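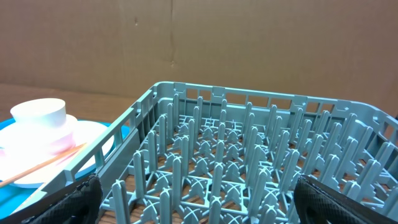 L'égouttoir vu de tout près, entre les doigts noirs de la pince.

Dans la tête d'un robot qui débarrasse la table

Fodico junior, rubrique Comment ça marche ?

Tu as fini de manger. Tu prends ton assiette, tu poses ton gobelet dessus, tu attrapes la baguette au passage et hop, direction l'évier. Tout ça t'a pris quelques secondes, et pendant ce temps tu pensais sûrement à autre chose (à la récré, au dessert qui reste dans le frigo...).

Pour un robot, c'est une sacrée aventure ! Il faut trouver l'assiette, comprendre que le gobelet est un autre objet, choisir par où attraper la baguette, et décider dans quel ordre faire tout ça. Les moteurs et les doigts, c'est la partie qu'on voit. Celle dont on va parler aujourd'hui est cachée dans l'ordinateur : c'est le logiciel, c'est-à-dire tous les programmes qui disent au robot quoi regarder, quoi penser et comment bouger.

Le nôtre s'appelle Talto. On va suivre ce qu'il fait, étape par étape. Accroche-toi, il y a des maths cachées, mais elles sont gentilles.

Première étape : voir

Talto regarde par une petite caméra fixée près de sa pince. Quand le bras avance, la caméra avance aussi, un peu comme si tu avais un œil au poignet. Essaie d'imaginer : tu tends la main vers ton verre et tu le vois grossir, grossir, avec tes propres doigts de chaque côté !

Seulement, une caméra ne sait rien du tout. Elle donne une grille remplie de petits points de couleur, les pixels, et chaque pixel est décrit par des nombres. Un tant de rouge, un tant de vert, un tant de bleu. Pour l'ordinateur, une assiette blanche, c'est une grosse tache de nombres élevés. Un mur blanc aussi. Un nuage aussi !

Il faut donc un programme qui transforme ces nombres en objets. On l'appelle la perception. Le nôtre porte le nom de Simik, et il a appris avec des images. Des personnes ont dessiné à l'écran le contour des objets en écrivant leur nom à côté : assiette, bol, gobelet, emballage, baguette. Simik a étudié 2 380 images comme ça. Au début il se trompait tout le temps. À chaque erreur, ses réglages étaient corrigés un tout petit peu, puis on recommençait, encore et encore.

Qu'est-ce qui est difficile à voir ?

Les objets blancs très éclairés. Si la lumière tape fort, le gobelet et l'assiette deviennent presque de la même couleur, et le bord entre les deux s'efface. Toi, tu devines le bord parce que tu sais à quoi ressemble un gobelet. Simik doit apprendre à le deviner aussi.

Les objets transparents, alors là, c'est le cauchemar ! Une boîte en plastique transparent montre surtout ce qu'il y a derrière elle. Pour la repérer, le programme cherche des indices : un rebord un peu plus pâle, un reflet en forme de trait.

Et puis il y a les objets mous. Une assiette garde toujours sa forme. Un sac en plastique froissé change de forme dès qu'on le touche, et on ne trouvera jamais deux fois exactement les mêmes plis.

Deuxième étape : savoir où

Bon, Simik a trouvé une baguette dans l'image. Très bien, mais à quelle distance ? Une image est plate, alors que la table, elle, est en vrai, avec du devant, du derrière, du haut et du bas. Ferme un œil et essaie de toucher le bout d'un crayon tenu par un copain. Pas si facile, hein ?

Le programme a une astuce : il regarde depuis plusieurs endroits. Comme la caméra bouge avec le bras, et que le robot connaît la position de son bras, il peut comparer deux images. Un objet proche se déplace beaucoup d'une image à l'autre, un objet lointain se déplace peu. Tu l'as déjà remarqué en voiture ou en train : les barrières au bord de la voie filent à toute vitesse et les collines au fond bougent à peine. Avec cette différence et un peu de géométrie, Talto calcule où se trouve chaque chose.

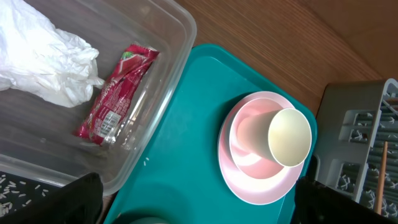

Evdokia Ververidis
Ingénieure logiciel, équipe planification, Alexiou

Troisième étape : faire un plan

C'est ma partie préférée, et c'est mon métier ! Mon équipe écrit le programme qui choisit quoi faire en premier.

Regarde le bol rose. Il est posé sur une assiette, et dans le bol il y a un gobelet en papier couché sur le côté. Par quoi commencerais-tu ? Si Talto soulève l'assiette tout de suite, tout le reste part avec elle, et le gobelet risque de rouler. Le programme fabrique donc une liste de règles avec les objets qu'il a reconnus :

Le gobelet est dans le bol.
Le bol est sur l'assiette.
L'assiette est sur le plateau.

Ensuite il lit la liste à partir du haut. Le gobelet d'abord, puis le bol, puis l'assiette. On appelle ça la planification. Tu en fais toi-même sans le savoir : les chaussettes avant les chaussures !

Il y a une autre question à régler, celle de la destination. Un gobelet en papier, un emballage rouge et brillant, un sac froissé, ça va avec les déchets. Un bol, ça va dans l'égouttoir. Dans notre programme, chaque nom d'objet est relié à un endroit, comme dans un carnet d'adresses. Si Simik n'est pas sûr du nom, le plan attend et la caméra va regarder d'un autre côté.

Quatrième étape : bouger

Notre bras a 6 articulations. Ton bras à toi en a aussi plusieurs : l'épaule, le coude, le poignet. Pour amener la pince au-dessus de l'assiette, il faut donner un angle à chaque articulation. Et le plus rigolo, c'est qu'il existe souvent plusieurs solutions ! Pose un doigt sur la table et, sans le décoller, bouge ton coude vers le haut, puis vers le bas. Ton doigt est resté au même endroit, ton bras a changé de forme. L'ordinateur doit choisir la forme qui ne cogne rien.

Pour ça, il essaie les mouvements dans sa mémoire avant de les faire pour de vrai. C'est une sorte de répétition générale, avec une table dessinée en 3D et un bras dessiné en 3D. Si le bras dessiné traverse l'égouttoir dessiné, poubelle, on cherche un autre chemin. Un jour d'avril, j'ai regardé le compteur sur mon écran : pour une seule baguette, l'ordinateur avait essayé 1 661 chemins. Moi, j'avais à peine eu le temps de boire une gorgée de chocolat.

L'égouttoir, parlons-en. Avec toutes ses petites tiges dressées en rangées, c'est une vraie forêt. Une assiette doit descendre bien droite entre deux rangées. Un peu de travers, elle tape sur une tige. Pour une baguette à mettre debout, c'est encore plus serré : le programme doit la faire pivoter avant de la descendre, et viser une case.

Cinquième étape : vérifier, tout le temps

Imagine que tu marches jusqu'à la porte les yeux fermés. Tu peux avoir un plan parfait dans la tête, au bout de quelques pas tu seras déjà un peu de travers. Les robots ont le même problème. Alors, pendant le mouvement, un autre programme compare sans arrêt deux choses : l'endroit où la pince devrait être, et l'endroit où elle est. S'il y a un écart, il corrige. Puis il mesure encore, et il corrige encore. Ça s'appelle une boucle de contrôle, et elle tourne plus de 2 fois pendant un clignement d'yeux (et même beaucoup plus !).

Les doigts aussi ont leur boucle. Serrer trop fort un gobelet en papier, c'est l'écraser. Pas assez fort, il glisse. Le programme ferme la pince doucement, surveille l'effort du moteur, et s'arrête quand il sent que ça résiste juste comme il faut.

Et les grains de riz ?

Tu en as peut-être repéré sur le plateau, des tout petits grains blancs. Et il y en a plein d'autres sur le tapis noir dans le coin ! Pour le logiciel, ils posent une drôle de question : est-ce qu'un grain de riz est un objet à ranger ? Si oui, la liste du plan devient immense, avec une ligne par grain. On préfère leur donner un seul nom pour tous, « miettes », et les traiter ensemble, comme une zone à nettoyer. Choisir ce qui compte pour un objet et ce qui n'en est pas un, c'est aussi du travail de programmeuse.

À toi de programmer !

Il te faut un copain ou une copine, un plateau, un bol, une cuillère et un gobelet en plastique. Ton copain est le robot : il ferme les yeux et obéit exactement à ce que tu dis. Toi, tu es le logiciel.

Pose la cuillère dans le bol, et le gobelet à côté.
Donne tes ordres un par un : « avance la main », « stop », « descends », « ferme les doigts ».
Interdit de dire « prends la cuillère » ! Un moteur ne connaît pas ce mot.
Quand la cuillère est dans le gobelet, échangez les rôles.

Écris ensuite tes ordres sur une feuille, dans l'ordre, et donne-la à quelqu'un d'autre qui les lira à voix haute sans rien changer. Déplace le bol de la largeur d'une main avant de recommencer, et regarde à quelle ligne le programme se trompe.

Petit lexique

Pixel : un point de couleur dans une image numérique.
Perception : le programme qui trouve les objets dans les images.
Planification : le programme qui choisit l'ordre des actions et le chemin du bras.
Boucle de contrôle : mesurer, comparer, corriger, et recommencer.
Articulation : l'endroit où un bras peut se plier ou tourner.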